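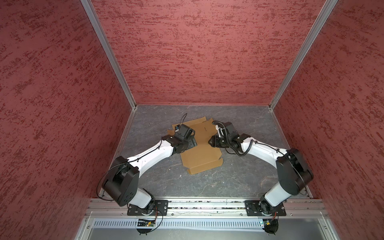
Châu Nghiêm

Tuesday, business desk

Anyone who has spent a December folding gift boxes in a back room will have some sympathy for the two robot arms at Cekholm, the packaging outfit over in Cosgrove, which has been trying since April to find out whether a machine can take over one of the dullest jobs in a small shop. The job is making up a carton from a flat blank, and I have to say it is a lot harder than my aunt ever made it look!

The arms work as a pair over a sheet of tan cardboard, with its flaps cut and its fold lines already scored. The company says they have made 326 attempts so far, and that 154 of those ended in a box a store would be happy to hand across the counter.
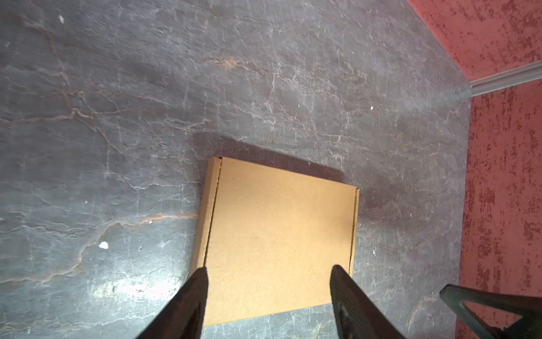
Speed is the other trouble. A good run takes 9 minutes, and Bresto, the gift store chain that hopes to try the system (it goes by the name Grovari), would like that to be a good deal shorter before the holidays. Cekholm hasn't promised a date, and for now the store's boxes are still folded by hand, usually with the radio on.

Last updated 4:15 p.m.

Comments

marlene_k: Nine minutes! I could do a whole stack and have my coffee.

DadOf4: Call me when it does fitted sheets.

pruitt22: Worked retail for years and would gladly have given this job away.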